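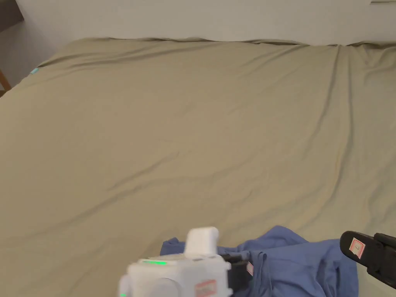 What is the difference between a fitted sheet and a flat sheet?
A fitted sheet has elastic sewn into its corners or all the way around its hem and grips the mattress from below, while a flat sheet is a plain hemmed rectangle that is tucked under the mattress or laid over the sleeper.

Bed sheet

A bed sheet is a rectangular piece of cloth used on a bed, either directly over the mattress (bottom sheet) or between the sleeper and the blankets (top sheet). Sheets are normally sold by mattress size and are washed more often than any other part of the bedding except pillowcases. In many parts of Europe the top sheet has been largely replaced by the duvet with a removable cover.

Contents
1 Etymology and early use
2 Construction
3 Fibers
4 Thread count
5 Dyeing and finishing
6 Sizes and pocket depth
7 Labeling
8 Care
9 See also

Etymology and early use

The English word comes from Old English scete, a cloth or covering. Linen was the usual sheet fabric in northern Europe until cotton became cheap in the nineteenth century. Before wide looms were common, a sheet was made of two or more narrow lengths joined by a center seam. A worn sheet was often cut down the middle and rejoined with the outer edges at the center, a repair called "sides to middle." It moved the thin cloth to the edges, where there was less wear.

Household inventories list sheets by the pair. A study by the textile historian Subira Minja covers 3,079 sheets recorded in inventories from the market town of Foltberg and separates them into fine, middling and coarse grades. Coarse sheets were hemp or tow. Minja notes that marked sheets, with initials in cross stitch near one corner, are found mostly in the fine grade, and that the clerks were inconsistent in recording whether a pair matched.

Construction

Flat sheets are cut from the roll and hemmed at the head and foot. The head hem is usually the deeper of the two. On wide looms the selvages form the long sides and need no hem, although many makers now hem all four sides.

Fitted sheets are made by cutting a square from each corner of a panel and sewing the cut edges together to form a pocket. Elastic is then applied to the hem. Corner elastic is cheaper and takes less sewing time. Full-perimeter elastic holds better on deep mattresses but makes the sheet harder to iron and fold. The Stasasby mill used a third method, in which a cotton drawcord ran through a casing and was tied under the foot of the bed. The method was slow to use and was dropped from its household range, though it remained in the institutional range for some years.

Fibers

Cotton is the most common fiber. Plain-woven cotton with a high yarn density is sold as percale and has a matte surface and a crisp feel. Sateen, in which the yarns float over several others before interlacing, is smoother and has some luster but snags more easily. Flannel is a cotton cloth brushed on one or both faces to raise a nap.

Linen is stronger than cotton and takes up moisture quickly. It creases sharply and softens with repeated washing. Polyester is blended with cotton to reduce creasing and drying time. Blended sheets tend to pill where staple fibers work loose and are held at the surface by the stronger polyester. Viscose, lyocell and silk are also used.

Thread count

Thread count is the number of warp and weft yarns in one square inch of fabric. Because some sellers count each ply of a plied yarn separately, a cloth woven from 2-ply yarn may be listed at double its true figure. Yarn fineness and fiber length have at least as much effect on feel and wear.

Dyeing and finishing

White sheets are bleached in the piece. Colored cotton sheets are mostly piece-dyed with reactive dyes; vat dyes are preferred where the sheets will be laundered with chlorine bleach. Common finishes include mercerizing, which improves luster and dye uptake, and resin treatment for crease resistance.

Sizes and pocket depth

Sizes differ between countries even where the names are the same. The pocket depth of a fitted sheet must exceed the thickness of the mattress so that the hem can turn under. The Swati range, for example, was offered with pockets of 25 cm and 40 cm. A pocket that is too shallow pulls off at the corners, and one that is too deep leaves loose cloth on top.

Labeling

Many countries require a label showing fiber content. Care symbols are commonly printed on the same label, which is sewn into the hem or a corner seam.

Care

Cotton and linen sheets tolerate hot washing. Sateen and dark colors are generally washed cooler. Overdrying weakens cotton and shortens the life of elastic. Fabric softener leaves a coating that reduces absorbency.

See also

Duvet cover
Mattress protector
Millow cloth
Percale
Valance

This page was last edited on 9th November.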